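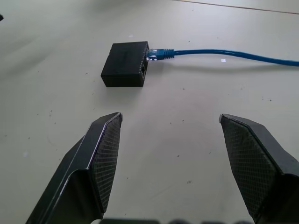

Fonine Launches the Prurkton, a Small Black Box for Homes Where the Wi-Fi Keeps Giving Up

VODANGATE, October - I'll keep this short, or I'll try to! I run Fonine, we make little networking things for people who don't want to think about networking, and our newest one goes on sale this month. It's called the Prurkton. You put it on a desk or a shelf, you run an Ethernet cable into it, and the room you're sitting in gets a wired connection you can share.

I started on this one at my own kitchen table (most of our products begin there, sorry to my family). I work at the far end of a long house, and my calls kept dropping right when somebody asked me a question. I had a perfectly good cable coming down the hall and only one place to plug it in. So either the laptop got it or the printer did, and I spent a silly amount of last winter crawling under the desk swapping them over.

The Prurkton fixes that. There's no app and no account, and it doesn't want your email address. You plug things in with the same cables you probably already have in a drawer, and if you don't have any, we put one in the package.

We went through 7 versions of the case before I was happy. The early ones were so light that a stiff cable could drag them clean off the table, which made me laugh the first time and not so much after that. The one we're selling has more weight in the base and it stays where you put it. My favorite change is a tiny one, though: we softened the edges, and now it doesn't catch on your sleeve when you reach past it for your coffee.

The first run is 500 units, all put together in our workshop here in Vodangate. They come with a two-year warranty, and if yours quits on you before then, send it back and we'll mail you another one. I answer a lot of the support mail myself, usually before nine in the morning, so please be kind if there are typos.

We're also working with Kouris, the home office shop down the street, which will have three of them set up on the front counter all month. Go in and poke at them, bring your own laptop, try the plugs, ask for the longer cord if you want to see how it runs along a wall. They'll have the spare cables in stock too, in short and long, and I've asked them to hold a few boxes back for people who can't make it in until the end of the month.

A wall bracket is coming next. I know, people asked for it in the spring! The first batch of screws was the wrong length and I'd like to get it right before I sell it to anybody. If you buy a Prurkton now, the bracket will fit it when it's ready.

Stores and reviewers who'd like one to try can write to the press desk at Fonine in Vodangate.

Shares: 7
Comments: 2

Recent releases
Fonine Moves Into a Bigger Workshop
Spare Cables Now Sold in Short and Long
Kouris Adds Fonine to Its Home Office Shelves
Holiday Support Hours for December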